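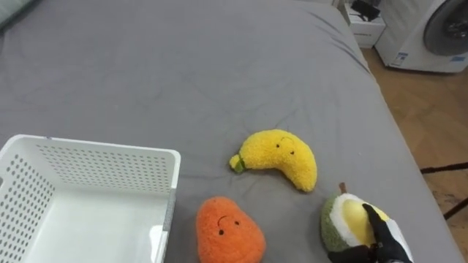

Fitted sheets that stay put (and a few other bedroom things I've picked up)

I get more questions about beds than about anything else on this page, and I include the oven cleaning post in that! So I've put all my bedroom tips together, old ones and new ones, in no special order.

Measure the mattress first, and measure it with the topper on. I bought two sets of sheets for our big bed going by the label on the mattress, and both of them popped off the corner by the wall every single night. The topper adds more height than you'd think. Write the depth on a scrap of paper and keep it in your wallet, then you'll have it when the sales are on.

Put the fitted sheet on starting with the top two corners, the ones by the pillows. Then go to the foot and pull. My friend Wanpen Boonchu does opposite corners, one top and one bottom, and swears it's quicker. I've tried it her way and I end up with a twist down the middle, but if you're tall with long arms it might suit you better than me.

Wrinkles don't bother me much. If they bother you, take the sheet out of the dryer while it's still a tiny bit damp and stretch it straight over the mattress. Leave the comforter off for an hour. It does a nicer job than my iron ever did, and I haven't ironed a sheet since the kids were in diapers.

Use a basket on the bed when you tidy

I do bedrooms with one plastic basket and nothing else. It goes on the bed, everything that doesn't belong in the room goes in it, and then I walk the house once and empty it. Soft toys, socks, library books, the good scissors (why are they always in the bedroom?). Before this I was making a trip down the stairs for every little thing and getting distracted in the kitchen every time.
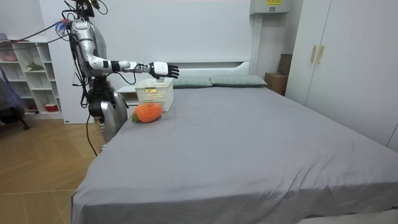

White plastic basket on the big bed.

Get one with holes in it if you can. Dust and crumbs fall through instead of building up in the corners, and you can rinse it in the tub and let it drip dry. I've had fabric bins too, a pair from Luvix that looked lovely for a month, but one wet swimsuit and they smelled forever.

Washing soft toys is easier than it looks. Check the tag, then put them in a zipped pillowcase and run them cold on the gentle cycle. Anything with a music box or batteries gets wiped by hand with a cloth and a drop of dish soap. Don't put them in a hot dryer,
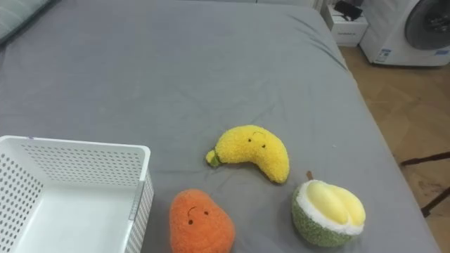 the fuzzy kind especially, as the fur goes hard and stringy and you can't get it back. I lost a very dear rabbit that way and heard about it for weeks. Set them on a towel near an open window and turn them over at bedtime. Big ones need two days, sometimes more in October when the heat isn't on yet.

I wash our sheets on Wednesday, pillowcases twice a week in summer. Inès Courtois wrote in to ask if vinegar is all right in the rinse, and yes, I use half a cup, but never with bleach, please! The smell is gone by the time they're dry.

Gray sheets show lint like nobody's business. Wash them apart from towels and shake them hard out the back door before they go in the dryer. A clean rubber glove rubbed over the bed in one direction will pick up what's left, pet hair too.

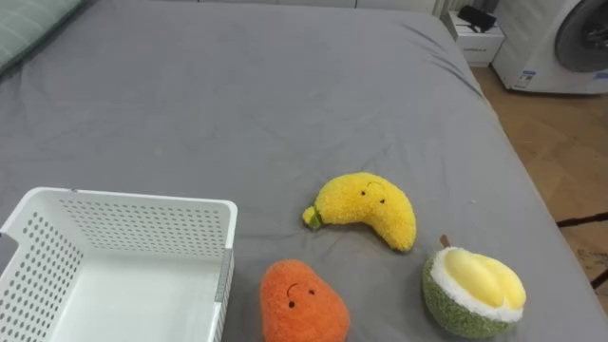 Folding the thing

Tuck your hands in two corners, flip one over the other, do the same with the other two, lay it on the bed and fold it in thirds. Mine come out lumpy. I put the whole set inside one of its own pillowcases and then it doesn't matter what the lump looks like, and I can grab a full set in the dark when somebody's been sick at 5 in the morning.

Next time I'll do pillows, including how to get yellow stains out. Huguette Marty has promised me her method and I'm going to try it on the worst one in the house first.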